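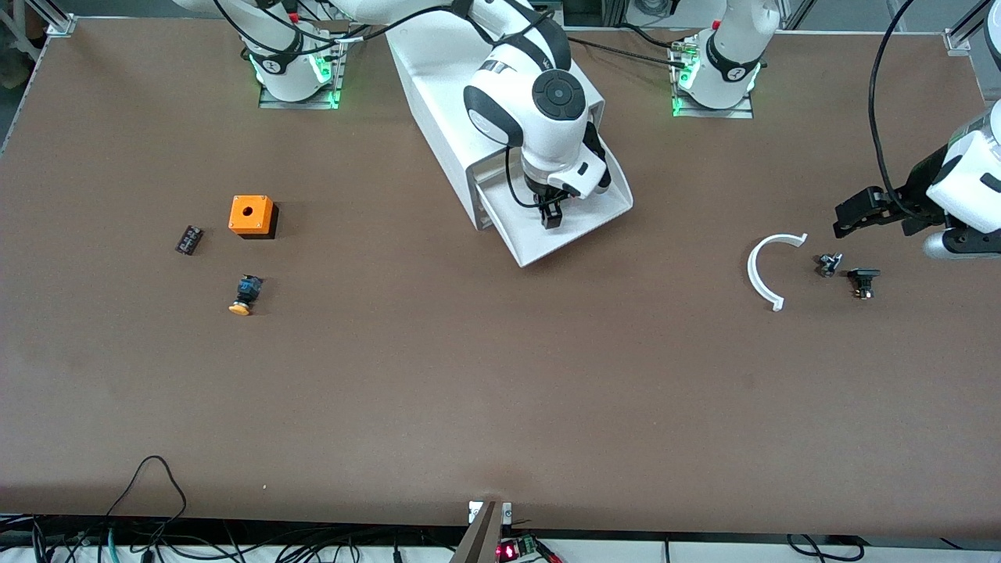 Both arms over the brown table, green lights on at the bases

Ticket 1424
Product: Drumetti etching press, floor model, built 2000
Opened by: Wanda Mahmoud, Skodbridge
Status: Open, then closed by customer, then open again (sorry!)

First message

Hi there, I'm hoping somebody knows the older Drumettis. I print copper plates, mostly aquatints of tide pools and kelp, and since April the left side of every print has been coming out pale. The darks go to a kind of weak tea color over there and the plate mark is barely a dent. The right side is gorgeous, deep and crisp, so I know it's not my ink.

What I've done so far: turned the plate around on the bed (pale side stays on the left, so it's not the plate either). Swapped the order of the felts. Soaked the paper longer. Said some words. I also gave the left pressure screw an extra quarter turn, and that helped for one print and then the next one came out with a crease running right through a sea star.

The felts are Rolter, bought new last winter, and the paper is the same heavy Gerlach I've been using forever. I've got an edition promised and I'd really love not to pull it all twice.

Wanda

Reply from Till Voß, press support

Asked customer to back both screws off fully, take out the felts, and run the bare bed through to check for play in the top roller. Then set both gauges to zero with two matching strips of card under the roller, one each end, and report how hard each strip is to pull.

Second message

OK, did it this morning with my coffee balanced on the ink slab. Left strip slides right out, right strip is stuck like it's glued. Gauges both say zero! So the left gauge is telling me fibs, I guess? There's also a little clunk on the left when I rock the roller by hand -- more of a tick than a clunk, but the right side doesn't do it.

Reply from Till Voß

Most likely the set screw in the left gauge collar has slipped. The tick could be the bearing block sitting loose in its slot. Asked customer to tighten the collar, clean the slot, and look for a thin brass shim behind the block.

Third message

No shim! There's a shiny rectangle where one used to live. I cleaned out a horrible amount of old grease and dried ink, put the collar right, and cut a temporary shim from a scrap of brass. Strips now pull the same both sides. Pulled a proof and the kelp is back, lovely black, so I'm closing this. Thank you, thank you.

Fourth message (ticket reopened by customer)

Me again. Fine for 2 days and now it's drifting pale on the left again, not as badly. I took the block out and my homemade shim has curled up at one corner. Could you send a proper one? A local machine shop quoted me about 700 dollars to redo both blocks and I had to go sit down.

Also, do I need to take the roller out to fit it? It's very heavy and I'm not very tall.

Reply from Till Voß

Roller stays in. Take the weight on two wooden wedges, left side only, and slide the block out as before. Pair of brass shims going out today, fit one on each side so they match. Left the ticket open until customer has pulled a full run.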